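Section 4 - Chore trials: clearing and tidying a table

Read section 3 first if you haven't. This part covers the table jobs only. Floors and laundry come later, and laundry is not in a good state, see Géza's notes.

What to expect. The Trulside arm will do simple tidying on a clear table with someone stood next to it. It will not do your housework. Picking up a pen - fine most days. Sweeping crumbs with a hand broom - sometimes. Anything soft, flat or wet - no, not yet.

4.1 Before you start

1. Wipe the table. Dry it.
2. Tray goes flat, long side towards the back. Keep it inside the reach line from section 2.
3. Check both fingers by hand. Wiggle them. Any play at the base, tighten and start again.
4. Wrist camera on, lens clean. A thumbprint on the lens looks like a lost object to the software and you will waste an hour (Attila did).
5. Stop button within reach of whoever is standing there, not on the shelf behind.

CAUTION: Arm in hold before anybody puts a hand near the tray. Hold, not pause. Pause lets it finish the move.

4.2 Setting out the objects

1. Press HOLD, wait for the double beep.
2. Put the items in the tray by hand. Start with two, no more. Mixed shapes are better than two the same.
3. Leave a gap between them. If they touch, it tends to grab both and drop one.
4. Hands out. Say "clear" out loud. Sounds daft, do it anyway.
5. Press RUN.

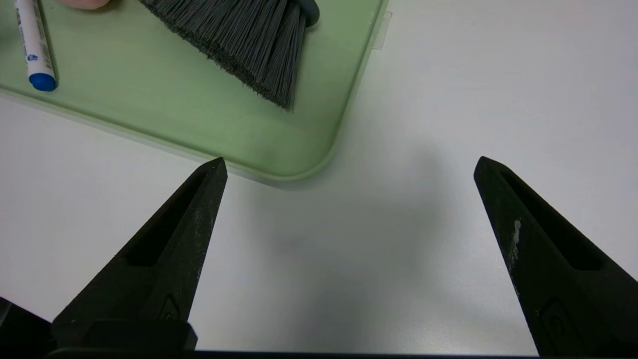
Note: scuffs on the fingers are normal and don't affect grip. Cracks do. Change the fingers every 2000 picks or when the tips stop meeting, whichever is first.

4.3 Running the job

1. Choose TIDY from the Sisus menu. Leave speed at 22 until you have had a clean run.
2. Watch the first approach right down to the rim. If a tip is heading for the tray edge, stop it and raise the start height by 4 mm.
3. Let it try twice. After the second miss, hold and reset the items by hand. Third goes are never any better.
4. Write down what happened, misses aswell. Krisztina Dobos wants the misses more than the hits.

Note: bristles are a pain. The grip check reads them as nothing there and opens again. Aim for the handle. If the handle isn't reachable, turn the broom round and count it as a helped run.

CAUTION: don't tape things down to get a better score. Has happened. The wrist motor doesn't like it.

4.4 So can it do the chores

Depends who you ask. Levente Csonka reckons the tray jobs are nearly done and we should move on to shelves. Dénes wants a full week with no helped runs first, and the Stirum site agrees with him. For now treat it as a slow helper that needs wathcing. A person still clears the same table quicker.

4.5 Shutting down

1. HOLD, then HOME. Keep clear till it parks.
2. Empty the tray.
3. Power off at the wall. The front switch leaves the wrist live.

Faults and error codes are in section 6.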